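Chapter 4
Bathroom Walls and the Things We Fasten to Them

Most of us spend a good part of our lives in small rooms with hard walls, and we hardly ever think about how those walls were put together. By the end of this chapter I hope you'll look at your own bathroom a little differently - maybe even run a hand along the seams while you wait for the water to warm up! We'll begin with large panels and slabs, go on to outlets and their covers, and finish with the seat and lid, which get more wear than anything else in the room. Beige is a good color to start with, as it shows how much a surface can vary within one quiet shade.

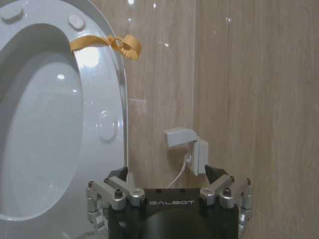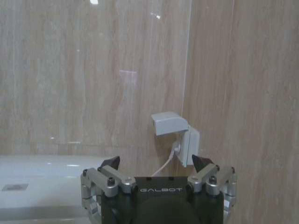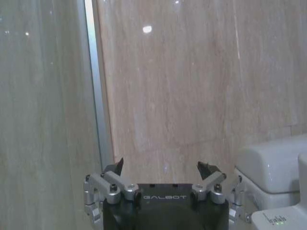 Beige wall surfaces, the first one beside a raised toilet seat.

Berkay Bilgin would begin somewhere else, with cleaning, and told me that a glossy wall is only as good as the cloth you keep for it. I took the point, and the care of polished surfaces now has its own section on page 118. Before you get there, please read the notes on seams, and keep a pencil handy for the exercises.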